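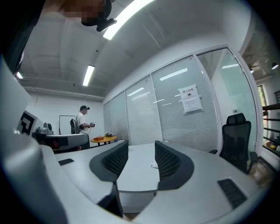 Die Frau, die bei Bultum für die Räume zuständig ist, redet über Bürotische wie andere Leute über Fußball. Wir haben uns für eine Stunde verabredet, es werden fast zwei, und als ich zum ersten Mal auf meinen Block schaue, sind wir noch immer beim orangen Beistelltisch.

„Der war eigentlich ein Fehlkauf“, sagt sie. „Der sollte vorne in die Sitzecke, da hat er sich mit allem gebissen. Dann stand er eine Woche hier, nur zum Zwischenlagern, und auf einmal haben alle ihren Kram darauf abgelegt. Schachteln, Schlüssel, Kaffee. Da hab ich gesagt: Der bleibt!“ Er ist rund und klein, hat einen dunklen Fuß und ist für sie inzwischen das wichtigste Möbel der Etage. Wer hereinkommt und etwas in der Hand hat, wird es dort los, und der große Tisch bleibt für die Arbeit frei.

Umgebaut wurde im März. Vorher war das Ganze ein einziges Großraumbüro mit Teppich, und an den Teppich erinnert sie sich ungern. Beim Ausräumen kamen 977 Kilo alte Möbel zusammen, die Zahl hat sie vom Wiegeschein und sagt sie im Gespräch dreimal. Jetzt liegt ein hellbrauner Holzboden da, und man merkt schnell, wie gern sie ihn hat. „Die Stühle laufen darauf wunderbar. Auf dem Teppich hast du jeden Stuhl geschoben wie einen Einkaufswagen im Kies.“

Bei den Stühlen ist sie hartnäckig geblieben. Schwarz mussten sie sein, mit Netzrücken und Rollen. Mehr als 13 Modelle hat sie Probe gesessen, teils vormittags und dann noch einmal am Nachmittag, „denn um halb fünf hast du einen anderen Rücken als um neun“. Nicht jeder Stuhl im Haus hat eine Kopfstütze, und sie findet das richtig so. Wer viel telefoniert, lehnt sich gern an, wer ständig aufspringt, den stört das Ding nur.

Am liebsten erzählt sie von der Glaswand. Aluminiumprofile, dazu weiße Jalousien mit waagerechten Lamellen. Die Handwerker wollten erst Milchglasfolie kleben, das hat sie ihnen ausgeredet. „Folie ist Folie, die sieht morgens um acht genauso aus wie abends. Mit den Lamellen kann ich spielen. Ein bisschen kippen, und der Raum ist ein anderer!“ Dass sich die Deckenlampen im Glas spiegeln, hat sie erst nach dem Einbau gemerkt. Sie mag es, sagt sie, der Raum bekomme dadurch abends etwas von einem Schaufenster. Auf dem Glas klebt auch ein Zettel mit der Überschrift „禁止拍照“, Fotografieren verboten, schlicht auf weißem Papier. Ein graviertes Schild ist ihr mal angeboten worden. Sie hat abgewinkt, Zettel kann man umhängen.

Und die weiße Decke mit dem Bogen? Da wird sie richtig lebhaft. Eine Zeit lang stand im Raum, sie gerade abzuhängen. „Ich hab gebettelt. So eine Wölbung kriegst du doch nie wieder!“ Die langen Leuchtstofflampen sind geblieben, ebenso das dünne Rohr an der Wand, das man hätte verkleiden können. Sie fand, es störe keinen.

Der große Tisch ist rechteckig, weiß und völlig schlicht. Gearbeitet wird daran oft im Stehen, leicht vorgebeugt, gerade bei kleinen Sachen, die man mit beiden Händen hält. Auf Weiß, sagt sie, finde man alles wieder, jeden Deckel, jede Schraube. Dazu gibt es eine Hausregel: Auf den Tisch kommt, was man gerade braucht.

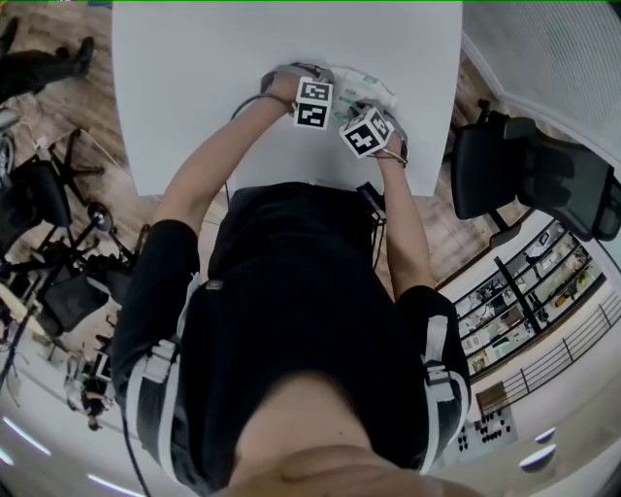 Etwas weniger Weiß hätte es auch getan, ruft jemand von nebenan herüber, im Sommer blende die Platte bis elf Uhr, und einen Kaffeerand sehe man noch vom Flur aus. Sie lacht und gibt das mit dem Kaffeerand sofort zu. Ein feuchtes Tuch hängt seitdem in der Teeküche bereit, gegen das Blenden helfen die Jalousien, sofern jemand daran denkt. „Aber Grau? Nein. Grau hatten wir 12 Jahre lang.“

Fertig ist sie trotzdem noch nicht. Für den Flur liegt ein Plan in der Schublade, Arbeitstitel Drumport, mit einer Bank über die ganze Länge und Haken darüber für Rucksäcke und Mützen. Ob die Bank aus Holz wird, passend zum Boden, oder orange lackiert, passend zum Beistelltisch, darüber wird gerade gestritten. Sie ist für Orange.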